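FOR IMMEDIATE RELEASE

Kuletti opens hand-guided teaching rooms in Skendumville

Visitors and partner companies can book from August

SKENDUMVILLE – Kuletti, a maker of training tools for household and light-industry robots, announces today the opening of its new teaching rooms in Skendumville. In these rooms, people show everyday tasks with a pair of hand-held grippers, and the recordings are used for teaching robot arms to do the same tasks. The rooms will be open for partner companies and for schools from August.

The new rooms replace the small workshop in Trorndale, where Kuletti has worked until this spring. The workshop in Trorndale had space for one table only, and the people who record had to wait for each other. In Skendumville there are 4 recording places, and each of them can be used independently of the others.

How the teaching works

The person who shows the task takes one gripper in each hand. Each gripper has two fingers, and its camera looks toward the fingertips and the surface in front of them. In this way the recording contains the view which a robot arm will later have when it carries the same kind of fingers. The person does the task at a natural speed, puts the grippers back to the starting position, and begins again.

According to the experience of Kuletti, most people need less than one hour to become comfortable with the grippers. The most difficult part for beginners is usually to judge how far the fingers are open. For this reason the introduction begins with the open gripper held over the bare table, and only after this the first objects are given.
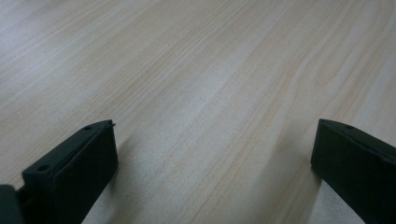
Two ways of showing a task

Kuletti offers its partners two methods, and both of them are available in Skendumville.

The first method is the hand-held one, as described before. It does not need any robot in the room during the recording. It is the faster method, and it is recommended for tasks such as sorting, tidying, setting a table or moving dishes from one place to another.

The second method is remote control. The person sits at a control desk and moves a robot arm from a distance, while looking at the camera views. This method is slower, but it shows immediately what the arm can reach and what it cannot reach. Kuletti recommends it for tasks with heavier objects, and for the final check of a task which was first recorded by hand.

Many partners will use both. A typical program starts with two days of hand-held recording and continues with half a day of remote control. After that, the partner receives the recordings together with a short written report, in which the weak points of the task are named.

The same fingers for hand and for arm

An important part of the new program is the finger set. The fingers used by the person have the same shape as the fingers mounted on the arm, and they are attached with the same screws. When a partner changes the finger for a special product, the new finger is made in two versions, and the recording can continue after a short adjustment.

The fingers are dark, with a flat pad on the inner side. During the tests in Trorndale, it was found that a light table gives a good contrast with the dark fingers, and the edges of the finger can be followed more easily in the recording. The new rooms therefore use light wood-grain tables.
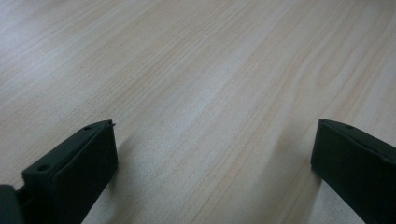
View between the open fingers of a hand-held gripper over one of the wood-grain tables.

A library of everyday tasks

Together with the opening, Kuletti presents the first part of its task library, under the name Tolentino. The library contains at this moment 43 tasks from kitchen, laundry, office and packing work. For every task there is a sheet which says which objects are needed, where they are placed at the beginning, and when the task is considered as finished. The sheets are written in simple words, so that a new person can follow them without long explanation.

Among the most requested tasks are those with cups and baskets. They look easy, but a cup can be taken by the rim, by the wall or by the handle, and every person does it in a different way. Kuletti considers these differences as useful. The instruction for the person is to work as at home and to repeat the task many times, with the objects placed a little differently in each repetition.

For the cup tasks alone, 398 repetitions were accepted for the first part of the library. Repetitions in which an object fell down were kept in a separate group, and partners can receive them on request.

The floor of each recording place is marked with tape, so that a table can be brought back to its position – this saves time in the morning and makes recordings from different weeks easier to compare. Additional views are recorded from above the hands. 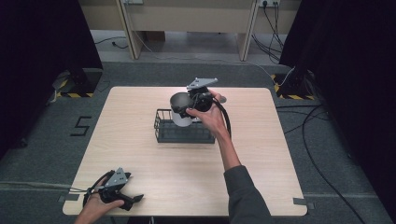
A cup held in the right-hand gripper beside a black wire-mesh basket. The second gripper is in the left hand.

Booking and visits

Partner companies can book one recording place or several places together. The smallest booking is 2 days. The price includes the introduction, the grippers, the preparation of the task sheet and the first check of the recordings. Partners are asked to send their own objects about one week before the start, so that the sheet can be prepared in time.

Schools and training centers can visit the rooms in the afternoon, in small groups. During the visit, the students can hold the grippers and try one task from the library. The recordings of the students are deleted after the visit, except when the school has agreed in writing to keep them.

Companies which have already an agreement for the workshop in Trorndale do not need to sign a new one. Their bookings are moved to Skendumville under the same conditions.

About Kuletti

Kuletti develops hand-held grippers, finger sets and remote control desks for teaching robots by demonstration. The company works with producers of household goods, packing firms and technical schools. Its offices and teaching rooms are located in Skendumville.

Press contact

Kuletti, Press Office, Skendumville
Photographs in print quality and a sample task sheet from the Tolentino library are available from the press office on request.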